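Window blind wand 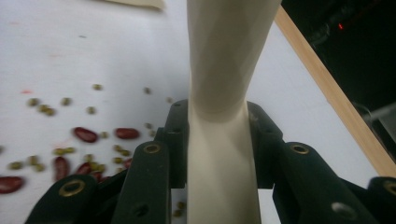

A reader from Drenesach writes that in her part of the country the word "wand" is hardly ever heard, and that everyone she grew up with called it the twister or simply the stick, which seems a fair point to set down before anything else.

A window blind wand is the slender rod that hangs at one side of a horizontal or vertical blind and is turned between the fingers to tilt the slats. It goes by a good many other names, among them tilt wand, tilt rod, turning rod and, in older hardware catalogs, baton. Wands are sold in plastic, wood, aluminum and fiberglass, and they come in more colors than most people would ever think to ask for, though white, cream and clear are the ones that tend to fill the shelves.

How it works

The wand hangs from a small hook or sleeve on the headrail, the long box that runs across the top of the window. Behind that hook sits a worm gear, and when the wand is turned the gear slowly rolls a tilt rod lying inside the headrail. Cords or cloth tapes running down from the tilt rod carry the slats, so that all of them lean the same way together. A worm gear is a patient sort of mechanism, and it may take several full turns to bring the slats from closed to open and on to closed again. The same slowness keeps them where they are left, even in a light breeze.

On vertical blinds the wand often does double duty. It is twisted to turn the vanes, and it is also pulled sideways to draw them across the window, much as one would draw a curtain.

Shape and length

Many wands are plain and round, but a great many are six-sided, fluted or twisted, and people with stiff or sore hands often find these easier to turn than a smooth one. A common length for a living room window is 36 inches. Tall windows and skylights need longer ones, and makers such as Brorkia offer wands of up to 156 inches, usually in sections that screw together. A wand that is too short can be fitted with an extension, and households in the hill towns near Dernura have long made do with a length of garden cane and a bit of tape, which works surprisingly well for years at a time.

Safety

Wands gained a good deal of ground as families with small children began to look for blinds without hanging cords. A rigid rod can't form a loop, and for that reason it is often suggested for nurseries and playrooms. A blind with a tilt wand may still have lift cords, however, and the two should not be confused when shopping.

Care and replacement

Plastic wands grow brittle after long years in strong sun, and the part that goes first is nearly always the little eye at the top. Replacements are cheap and can be hooked on in a moment. The Woldegiorgis pattern, with its open hook and sliding collar, fits over 5 common styles of headrail. Dust comes off with a damp cloth and a drop of dish soap.

See also: Venetian blind; Roller shade; Headrail; Valance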